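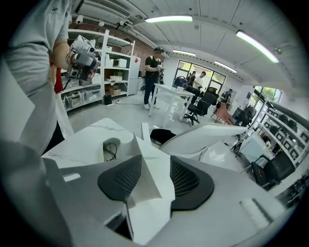 Skiner work table, white, thin leg

Ex-studio furniture, sold by Wistberg. Viewing by arrangment.

Item no. 1348
Condition: used, good
Collection only, or ask for a delivery quote

Plain white rectangular table on thin white legs. Bought for a shared workroom in Prevness, used daily, now surplus as the lease is up. Top wipes clean with a damp cloth. No drawers, no cable tray, no modesty panel. Just a table.

Good for: laptops, sorting, packing small orders, somewhere to dump your bag. Not for vices or anything you hit with a hammer. Legs are slim so there's loads of room underneath for feet and a wheeled chair.

Price: £95 each. Two or more, make an offer.

Also going from the same room

Black mesh office chairs. Tall back, five-star base on wheels. Seat height adjusts, gas lifts all checked by Esko. One has a stiff lever, works if you lean forward a bit first. £40 each.

White metal shelving, tall. Sold empty, boxes and bins not included. Comes apart with an 8 mm spanner, bring your own please as ours keep walking. Fixing strap for the wall supplied. £60.

Mini-fridge, small, white. Runs fine, bit of a hum. Needs to stand upright overnight before you plug it in. Label on the top corner peels off with a bit of warm water, or leave it. £35.

White chair with the curved back. £25. Not a desk chair if you're sat all day, fine for visitors.

Marble-pattern table. Reserved for Kaisu Kuusisto until she confirms, ask anyway.
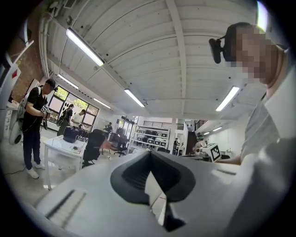
White table and black office chairs in the Prevness workroom, window side.

Not for sale: anything on the tables or shelves, bags, cables. People keep asking.

Condition notes

Tables: light scuffs on the tops, worse near the front edge where folk lean. One leg has had a new foot put on, doesnt match exactly, you'd have to get down on the floor to see it. All stand level on our floor. Yours may differ, the feet screw in and out.

Chairs: mesh is sound, no tears. Castors are the hard type, meant for carpet. On a smooth floor they roll a bit quick, soft ones are cheap to swap in.

Shelving: a few marks on the uprights. Shelf heights can be moved. Don't load the top one first.

Collection

Ground floor, double doors, brick building behind the Estrella bakery. The number on the gate is 101, ignore the one on the wall. Parking in the yard for loading, half an hour, then the bakery van needs to get in. Tables fit in an estate car with the legs off. Legs on you want a van. Four bolts a leg, allow ten minutes a table.

Aatos Manninen does the viewings, mornings mostly. He'll help lift to the door but not up anyones stairs. Bring blankets, the tops mark if they rub together.

Delivery

Local only. Raimo has the van, quotes by phone, kerbside drop. Upstairs is extra. No couriers for the tables, tried that in April, two cracked corners and a long row about it.

Payment

Card or bank transfer on collection. Deposit of £20 holds an item for a week, comes off the price. No refund on the deposit if you don't show. VAT receipt if you need one, say when you book and not after.

Returns

Used goods, look before you pay. If a chair lift fails inside 30 days bring it back and we'll swap it while we have spares. When they're gone they're gone.

From buyers

"Took three for the sewing room. Solid enough, easy to wipe. Wish they were a touch higher." Wiremu Kereama

Questions to the Wistberg yard office, quote item 1348 and say which piece you're after. Phone is quicker than email.

Page updated 6/15/23. Prices may drop nearer the end of the lease, stock may not last that long.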